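Players wanted -- Arroyo Athletic, men's and women's sides

Trials for next season. Register by 1 March 2025

We're a semi-pro soccer club playing out of the Wirkgate ground, two sides, both in the regional second tier. Looking for players in most positions. Keepers especially. We lost two over the winter, one to a bigger club and one to a knee, and the backup is seventeen and has exams.

What we need
Center backs who can pass a little. A left-footed anything. Wide players with real pace, and at least one striker per side who doesn't mind playing with their back to goal for an hour. Age 18 and up. You don't need to have played at this level before but you should of played regular eleven-a-side in the last year. Indoor doesn't count, sorry.

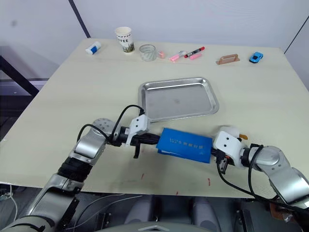

If you're under contract somewhere else, tell us up front. We'll need written permission from your club before you train with us, and we do check. Out of contract players can come straight down. Same for college players home for the break -- just bring your registration number.

Money
Signed players get 137 a month plus a win bonus, paid November through the end of the season. Travel to away games is by coach from the Lustutgate parking lot and costs you nothing. Boots are on you. Training kit we supply, you wash it.

Trial format
Fitness test first, then small-sided games, then a full match if numbers allow. We had 275 people sign up last time and took far too long getting through them, so this year it's split by position and you'll get a slot by email. Please come to your own slot. Shin pads, both kinds of boots, water. The far pitch is artificial and we may end up on it. 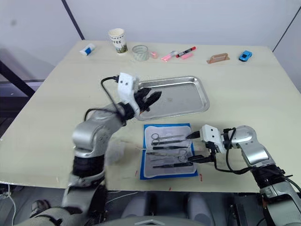
Can I try out for more than one position?
Put your strongest position first on the form and list the other underneath. You'll get one slot, for the first choice, and the coaches may move you in the games.

Also looking for
A physio, match days plus one evening a week, must be qualified and insured. An assistant coach for the women's side, badge preferred, will consider someone working toward it. Two people to film games from the gantry -- steps are steep, it's cold up there, small match fee.

The ground holds 3,000 and gets nowhere near it most weeks, but the derby against Zustgate is loud and you'd want to play in it.

How to apply
Fill in the form on the club site or pick one up at the ticket office. Include last two clubs, height if you're a keeper, and any injuries in the past year. Video is fine, keep it short, no music. Decisions go out by email wether it's a yes or a no.
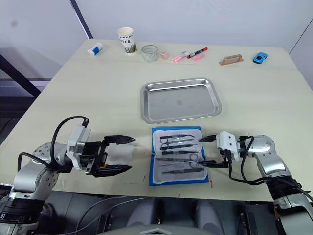 Two robot arms at a table, one gripper open

Forms without a phone number won't be processed. Parking at Wirkgate is tight, use the north gate.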